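Start | Handbuch | Downloads | Forum | Kontakt

4. Spielstand anlegen und sichern

Gilt für Prundgate ab Version 5. Ältere Stände vorher konvertieren, siehe Kap. 3.

1. Hauptmenü, dann "Neues Spiel". Slot wählen. Es gibt 27, der letzte gehört dem Autosave.
2. Namen eingeben, keine Umlaute. Bestätigen mit Enter.
3. Schwierigkeit einstellen. Lässt sich später nur im Lager Isico ändern.
4. Intro abwarten oder mit Esc überspringen.

Hinweis: Autosave läuft nur bei Kartenwechsel, nicht im Kampf. Also vor dem Boss von Hand speichern (F5).

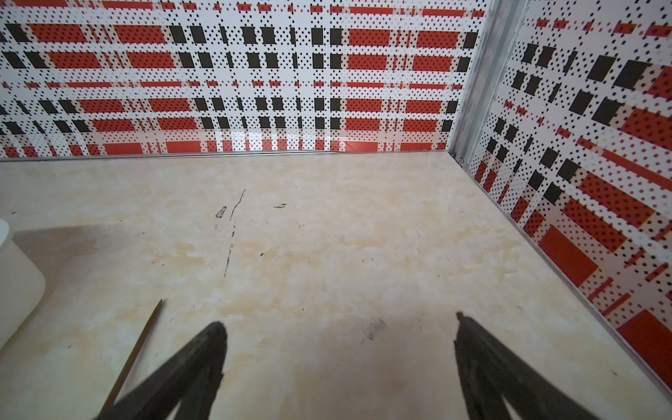

Abb. 4: Boden, beige marmoriert

5. Unter Optionen > Speicher den Ordner prüfen. Mindestens 2.588 MB frei lassen, sonst bricht der Export ab.
6. Export starten. Bei 73 % bleibt der Balken kurz stehen, das ist normal. Nicht abrechen!

ACHTUNG: Stände aus der Mod "Iner" nie in einen normalen Slot laden. Inventar ist dann weg, auch das Backup wird überschriben.

Controller erst nach dem Export wieder anstecken. Tastenbelegung siehe Kap. 5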